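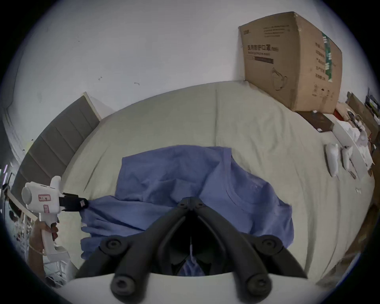 Figure 3. Cloth task, bed setting, two hand-held grippers. View from the camera on the black gripper; the white gripper has the left corner of the blue garment.

Home Issues Articles Authors Search Print
March. By the Flolterus project group

4. Collecting the cloth demonstrations

4.1 Set-up

Two ways of showing the task were compared. By hand: the person holds a gripper in each fist and does the job directly, no robot present. By remote control: the person sits at the Nusow desk and drives the two arms from a pair of handles, watching a screen. Same garments, same instruction sheet, same finishing rule for both. The robot used later for playback was the Fasico two-arm bench, unchanged from section 3.

The hand-held pair is called Fawzy in what follows. Each tool carries its own camera with a wide lens, so straight things near the border come out bent (see the headboard in Figure 3). We did not straighten the pictures before training. Tried it early on, lost too much at the sides, went back.

Instruction sheet was short. Pick up the garment by an edge, open it out, fold it, let go, move both hands away. No order given for the folds. In hindsight we should of fixed the first fold at least, see 4.4.

4.2 Places

Sessions by hand were done in ordinary rooms, mostly bedrooms, on whatever flat surface was there. Beds turned out harder than tables. The sheet moves with the garment, and it has wrinkles of its own which the edge finder mistakes for hems. In Figure 3 the sheet is pale green and the garment blue, so colour alone would nearly do. White on white was much worse and is reported separately.

People were asked to leave the room as it was. Hence boxes, packets and the like on the same bed as the task, here a large carton marked "Medical protective mask" behind the garment. Clutter of this kind stays in the training set. A policy trained only on cleared tables reached for the first odd object it saw on a bed, and that was enough to settle the matter.

Remote sessions could not be done this way. The arms are bolted down, the room is always the same room, and the only thing we varied was the cloth under the garment. This is a real limit on the comparison and we come back to it in section 6.

4.3 Amounts and sorting

By hand, 384 demonstrations kept. By remote control, 100. The gap is down to time, a remote fold being slow and tiring, with the operators wanting a break long before the hand group did. Total recorded was more than 999 but a large part was thrown away at sorting: hand in front of the lens, garment slid off the surface, timing lost between left and right tool. The last one was our own fault (a clock setting, found on a Sunday, by then a good many sessions had gone).

Sorting was done by eye, 3 passes. First pass for broken recordings. Second for demonstrations where the task was not finished. Third for grip, i.e. whether the jaws held one layer of cloth or more. Third pass was by far the slowest. From a single picture it is often impossible to say how many layers are in the jaws, so the sorter has to step forward untill the cloth lifts and judge from how it hangs. Where two sorters disagreed the demonstration was kept and flagged.

4.4 What went wrong with the hand-held tools

Tool in its own view. The near gripper takes up a large part of the lower picture, in Figure 3 the black fingers and the white body behind them. Good for learning where the fingers are in relation to the cloth, bad for seeing what is underneath. Small folds close to the body get lost. The other tool's camera sometimes has them, sometimes not.

Human arms. A hand wraps round the handle of the far tool and is plainly visible, and there is no hand in playback. We masked the hand and wrist in half the training runs. Little difference on shirts, some on towels. No good explanation for this yet.

Speed. People with the tools in their hands work fast, faster than the bench can follow. We slowed all hand demonstrations by a fixed factor before training. Crude. A flick of the cloth does not survive being slowed down, the garment simply drops instead of spreading, and the flicks were therefore cut out where found.

Order of folds. Left free, people folded sleeves first, or last, or never. The policy learned a bit of each and on the bench would stop half way, one jaw closed, waiting. Remote operators were more alike in their habits, possibly as they had all been trained at the same desk in the same week.

Results by garment type are in Table 2, results by surface in Table 3. Numbers for the masked runs are given in brackets.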